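How a Robot Learns From Examples

12/30/22
By Debora Marchetti, Melus Learning Center, Stoltau

Think about how you learned to tie your shoes. Someone probably showed you, and then you tried it yourself many times. Some robots learn in a similar way. They need to be shown a job again and again before they can do it on their own.

At the Melus Learning Center, a team is teaching a robot arm to work inside a desktop computer. One of its jobs is to put memory modules into their slots. A memory module is a thin green card that helps a computer keep track of what it is doing. It must go in straight, and it must be pushed firmly, but not too hard.

What is an example?

For this project, an example is a record of one try, from start to finish. A person guides the robot arm through the job. While the arm moves, a computer saves the pictures from the cameras and the position of every joint. A joint is a place where the arm can bend or turn, like your elbow or your wrist. The computer also saves whether the gripper, the robot's "hand," is open or closed.

The team plans to collect 3000 examples. By the time this page was last updated, it had saved 2385.

Why are so many needed?

If you had only ever seen one dog, you might believe that all dogs are brown and small. A learning system can make the same kind of mistake. If the computer case is always in the same spot, the system may learn the spot and never learn to look for the slot. For this reason the team moves the case a little between tries – sometimes to the left, sometimes turned at a slight angle. The lights in the room are changed as well.

What happens to mistakes?

Not every try goes well. A module may slip or go in crooked. The team does not throw these tries away. Each one is given a label that says what went wrong, and 255 of the saved examples have such a label. They help the system tell a good try from a poor one.

Heino Kivi, who guides the arm for many of the tries, explains that patience matters. "If I hurry, the robot learns to hurry," he says. "I take a rest after every 2 trays of parts."

What comes next?

When all the examples are ready, they will be given to a computer program called Flakero. The program will search for patterns in them, such as how the arm should slow down as it nears a slot. Then the robot will be tested with computer cases it has never met before. Testing is planned for July.

Words to know

Gripper: the part of a robot that takes hold of things.
Label: a note that tells what an example shows.
Motherboard: the large board inside a computer that the other parts connect to.

Last updated: 12/30/22

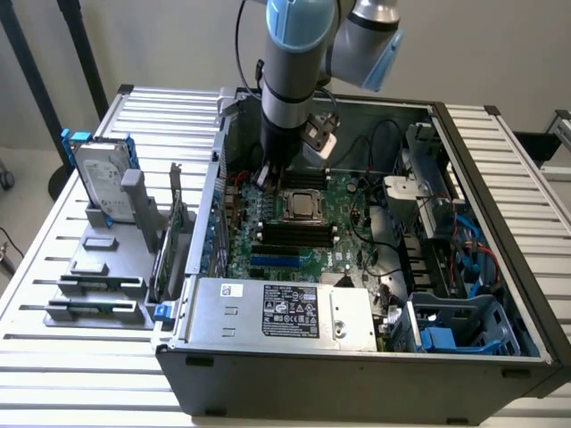 The robot's gripper reaches toward the memory slots on the green motherboard. Two memory modules lie in the tray at the left.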